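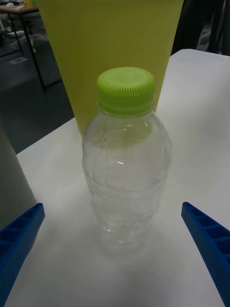 Blue fingers either side of the bottle, not touching yet.

Juvley Robotics Club — your questions, answered

Updated December 16, 2019

Do I need to know how to code?
Nope! Most of us couldn't when we joined. I'd used a spreadsheet and that was my whole résumé. You'll pick up the basics in your first month, and there's always someone at the next table to bug.

What do you do all evening?
Mostly we practise for the Lovberg Cup, a tabletop handling contest. Teams get cups and bottles on a white table and have to pick them up and move them without knocking anything over. Sounds easy, right? I thought so too, until I tried a clear bottle on a white surface. The coloured cap helps a lot, so we tell new people to line up on that first.

Why two arms?
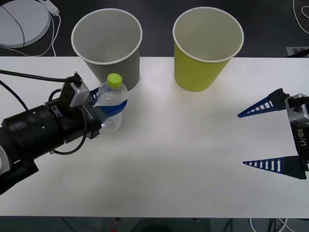
One arm can hold a bottle upright while the other stays open and out of the way, and getting them to share a small table is most of the challenge. My favourite part, too — you spend ages arguing over which side should go first. We start everybody on one arm and add the second when they're comfortable.

Doesn't the gripper crush things?
It can. Paper cups are the worst for it, so go gently and expect to flatten a few. We buy them in sleeves of 100 and I've stopped feeling guilty.

How big are the teams?
4 people. You can sign up with friends or let us sort you into one (I did that, and I'm still with the same bunch).

What does it cost?
$10 a term, and that covers cups, bottles and snacks. Bring your own mug if you like tea.

Can I join partway through the year?
Sure. August is when we take the biggest group, but come whenever. The Cárdenas Room at Ulham Library is home base, through the side door by the bike racks.

Can I just watch first?
Please do! Grab a chair, ask whatever you want, and keep your sleeves and elbows off the table while the arms are moving.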